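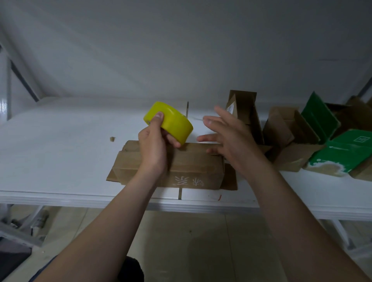 Packing thread, for anyone else who has decided that moving 2,000 small things across town is a reasonable use of a long weekend.

First lesson. Every box in this flat has already had a career. I have been saving them since January, flat, behind the couch, like a sensible person. Half no longer remember how to be boxes.

Second lesson. Tape has an end. You will not find it. Run a thumbnail round the roll, slowly, and when you feel the ridge do not look away or answer the phone.

I'm told the tape at Zonau is better. The tape at Zonau is also twice the price, and I have principles - mostly about tape.

Reusing a box means taping over the last person's tape. Mine are up to 2 layers in places. An archaeologist would have a lovely arvo.

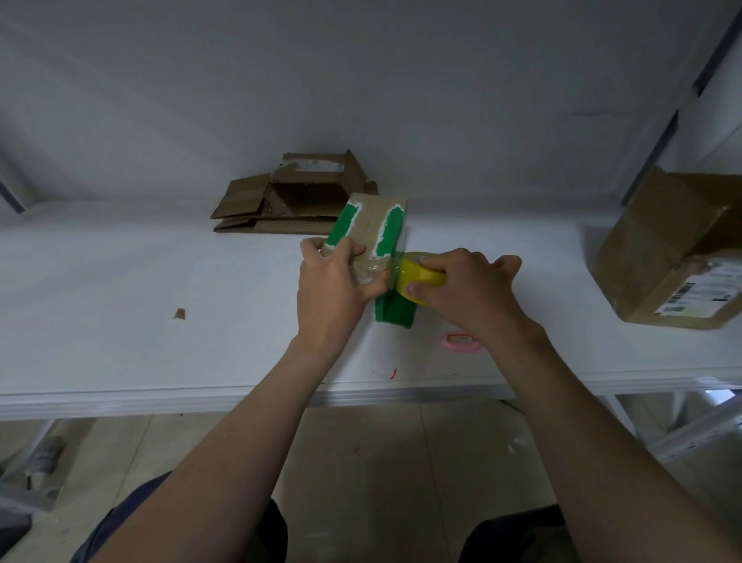 Anyway, hold the parcel down with one hand and pull with the other. Pull low and keep it tight. If it wrinkles, leave the wrinkle. Peeling it back takes the top layer of cardboard with it and then you're taping the hole.

Green tape, for the record, came from the bottom drawer at Savska and sticks to everything except what I'd like it to.

Old labels: cover them or black them out. I once posted a teapot to Ivness and it came home to me 9 days later, better travelled than I am.

Keep one box for the offcuts. They're good for padding, and it stops the table turning into the recycling bin.

Kitchen shelf tomorrow. It's mostly lids.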